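くらし相談ひろば ＞ 買い物・お店 ＞ 小さな売店の運営

共同住宅の売店コーナー、お菓子と飲み物の並べ方と値段のつけ方を教えてください

投稿者：Nasitby
投稿日：2018年11月14日

はじめまして。日本に来て長くなりましたが、文章にまちがいがあればすみません。

私は外国人が多く住んでいる共同住宅「ラクブリッジ」に住んでいます。1階の談話室に、住民のための小さい売店コーナーがあります。人がいつも立っている店ではなくて、お菓子や飲み物を取って、箱にお金を入れる方式です。5月から私が係になりました。前の係の人は引っこしをしましたので、くわしいことを聞くことができません。

先月の仕入れは3,288円でした。そして箱に入っていたお金は2,885円でした。残っている商品もありますから、全部が損ではないと思います。しかし、どれが売れて、どれが売れていないか、私にはよくわかりません。

質問は2つあります。

ひとつめは並べ方です。今はテーブルの上に全部を平らに置いています。後ろの商品が見えないので、同じものばかり減ります。透明な台を買おうかと考えていますが、お金をかける意味がありますか。

ふたつめは値段です。ひとつずつ値段を変えると、住民の人が計算をまちがえます。全部同じ値段にしたほうがよいでしょうか。

商売の経験はまったくありません。やさしい日本語で教えていただけると助かります。

Jultlow さんの回答

こんにちは。私も日本語を勉強中の者です。以前、語学教室の休けい室で、同じような売店を2年やりました。その経験から書きます。

まず並べ方ですが、透明な台は買ってよかったと思います。色のついた台ですと、台のほうが目立って、商品が見えにくくなります。アクリルのものなら、下の段も暗くなりません。飲み物の台とお菓子の台は別にしてください。飲み物は重いですから、2段の台に立てて置くのがよいです。 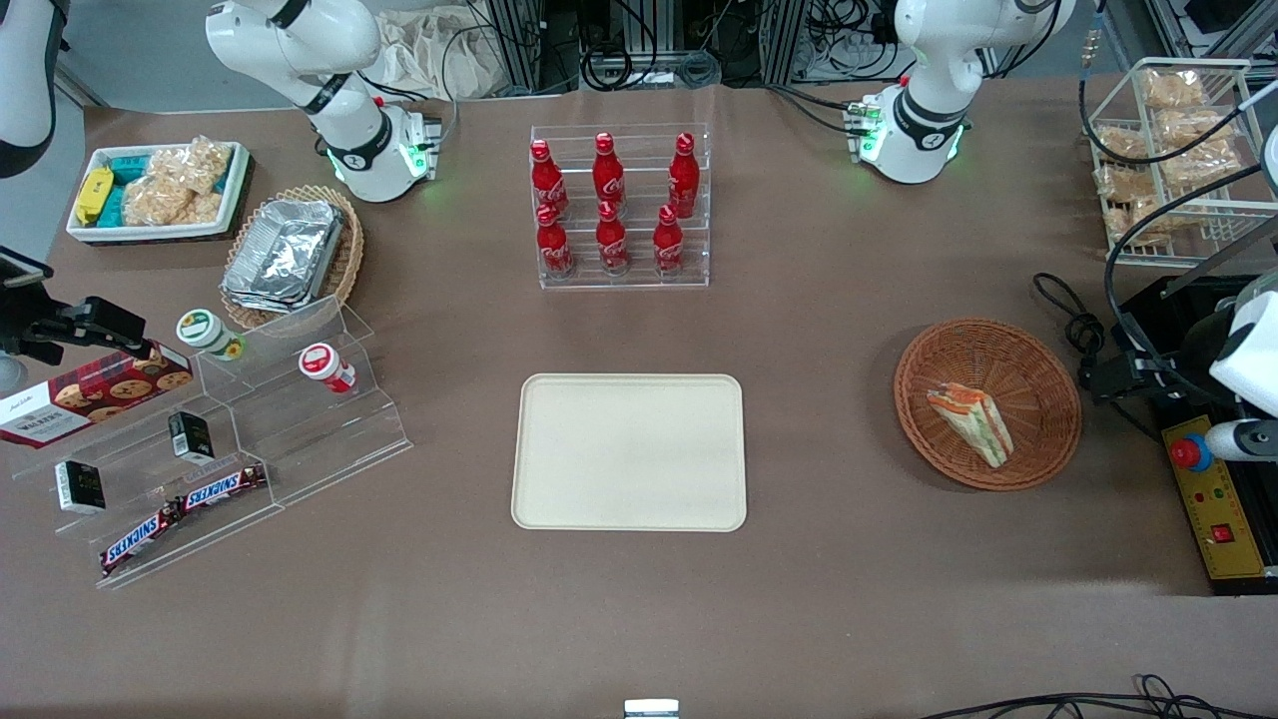 2段のアクリル台に赤いコカ・コーラを6本

飲み物を置くときに気をつけることは、同じ種類をまとめることです。私は最初、お茶と炭酸をまぜて置きました。きれいに見えると思ったからです。ところが、みなさんがお茶をさがすために手前の炭酸を動かして、もとの場所にもどしません。夕方にはもうばらばらでした。種類ごとにまとめてからは、そのようなことが少なくなりました。

それから、重い物は下の段から先に入れてください。上の段だけに飲み物があると、台がゆれて少しこわいです。冷たいものを売りたいときは、冷蔵庫に「中にもあります」と書いた紙をはれば足ります。台の上には見本として少しだけ置けばよいと思います。

お菓子のほうは、階段の形をした台が使いやすいです。段ごとに置くものを決めます。私の場合、いちばん上は細長いチョコレートのバー、まんなかは小さい箱に入ったもの、いちばん下は小さい丸い容器とクッキーの箱でした。

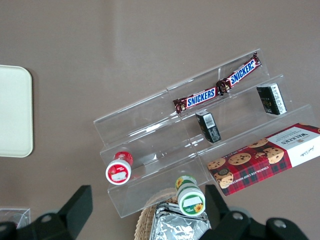
段を決めておきますと、補充のときに迷いません。あいている段を見れば、何を買い足すかがすぐにわかります。逆に、いつまでもあかない段があれば、その商品は次の仕入れでやめます。私はノートに「上、中、下」とだけ書いて、毎週、残りの数を書いていました。むずかしい表は続きませんでした。

値段についてですが、全部同じにするのはおすすめしません。高いものだけが売れて、赤字になるからです。私は値段を二種類だけにしました。小さいものと、大きいものです。台の横に色紙をはって、青は安いほう、黄色は高いほうと決めました。字が読めない子どもでもわかりましたし、おつりの問題もへりました。

チョコレートは夏にとけますので、暑い時期は仕入れをやめて、せんべいなどに変えたほうが安全です。賞味期限の古いものを前に出すこともわすれないでください。新しいものを前に置くと、後ろで古いものが残って、最後に自分で食べることになります。私は期限の切れそうなビスケットをたくさん食べましたので、よく知っています。

長くなってしまいました。がんばってください。

Jugah さんの回答

台は百円ショップので十分。うちは本を積んで布をかけただけでやってました。

差額の話ですが、仕入れと箱の金額だけ比べても何もわからないと思います。月の終わりに残った商品を仕入れ値で数えて、それを足してください。それで仕入れの金額より多ければ黒字、少なければ払い忘れか値段が安すぎるかです。先月より前の残りがある場合は、その分を引くこと。

あと、40円とか半端な値段はやめたほうがいいです。十円玉がない人は払わないで持っていきます。

Nasitby さんの返信

おふたりとも、ていねいにありがとうございました。

残りの商品を数えることは、考えていませんでした。今夜、談話室に行って数えてみます。先月の初めの残りは記録がないので、今月から正しく始めることにします。

台は、まずお菓子用の階段の形のものをひとつだけ買います。飲み物は、今のテーブルのまま、種類ごとにまとめてみます。値段の色紙もまねをさせてください。青と黄色の紙は家にありました。

もうひとつだけ教えてください。お金を入れる箱は、ふたにかぎがあるものを使っていましたか。今の箱はお菓子の空き缶で、だれでも開けることができます。

Jultlow さんの返信

かぎのある貯金箱を使っていました。ただし、おつりが必要な人のために、小さい皿に十円玉と五十円玉を入れて横に置きました。皿のお金は毎晩数えて、足りなければ箱から出して同じ金額にもどします。かぎは係の人がひとつ、予備は管理事務所にあずけるのがよいと思います。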